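Reviews > Outerwear > Puffer jackets > Votimholm

The Votimholm puffer after one winter

I don't trust any jacket that comes with a booklet. The Votimholm comes with a booklet. It has 27 pages, most of them photographs of fog, and it took me longer to find the washing instructions than it did to wash the thing.

I bought mine from the Birnatport shop with my own money, at full price, after Zofia Bielecka wore hers through a whole ferry crossing and wouldn't stop talking about it. The tag said $200. For that you get a synthetic fill, a shell the company calls "storm-calm," and a promise of warmth "for the life you live outdoors." I live most of my life at a bus stop, so I figured I was the right person to check.

Warmth first. It's fine. On still mornings with a sweater under it I was comfortable, and on windy ones I was less comfortable, mostly at the shoulders. My old Özkan, which cost less than half as much and has a burn mark on the pocket, did the same job. I wore them on alternate days for a month trying to feel the difference and kept forgetting which one I had on until I looked down.

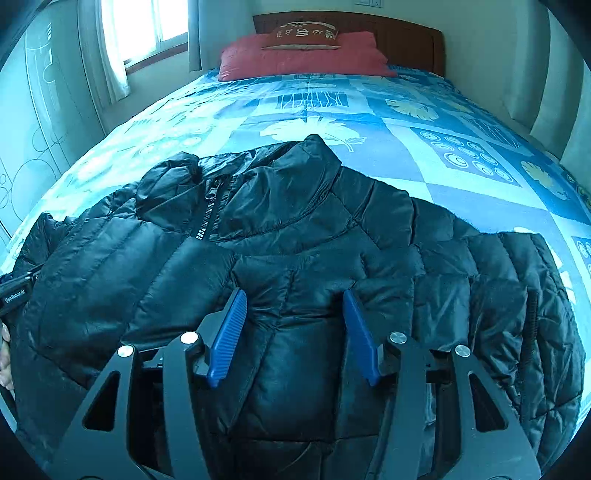

3 min read

The collar is the part I'd keep. It stands up properly and I could leave my scarf at home most days. The zipper is another matter. Mine caught on the lining in the first week and has caught on and off ever since, always when I'm in a hurry. Remzi Kurtuluş at the shop told me it needed "breaking in." I have broken in boots. I'm not sure I should have to break in a zipper.

"Storm-calm" means it handles a drizzle. In steady rain the shoulders soaked through before I'd walked home from the library, and the next morning the fill was still damp. The booklet does say "water resistant," in small type, on a page about lighthouses.

Washing went better than I expected. Cold water, gentle cycle, then low heat in the dryer with tennis balls, which took 3 rounds. The fill clumped and then came back, except for one flat patch under the left arm that I can still find with my thumb. Şengül Gezer, who does alterations on my street, says it's a thin spot from the factory and nothing I did. She'd charge me more to fix it than it bothers me.

Sizing runs short. I'm a medium in everything and the medium rides up when I reach for a high shelf. Go up a size if you have long arms or plan to lift them.

The company also says each jacket goes through a hand inspection before it ships. Mine had a loose thread at the hem as long as a shoelace.

Would I buy it again? On sale, maybe, for the collar. At full price I'd get another Özkan and spend the rest on a decent raincoat. Zofia still loves hers and thinks I'm being difficult. She hasn't washed it yet.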